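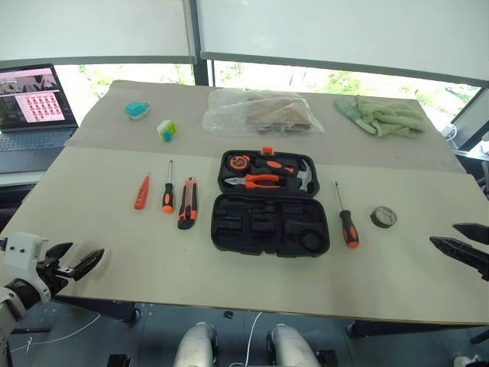
Figure 4: The toolbox open on the bench, tape measure, hammer and pliers in the far half.

My bit of the Grovham project was packing order, and I got far too into it! Every tool has its own moulded recess, so you'd think it would be easy - I still put the screwdrivers in the wrong way round more than once. I started doing the big things first and leaving the knife till last. Liam Kinsella timed me, and my best full pack was 80 seconds. Next I'd like to try it with the case turned round.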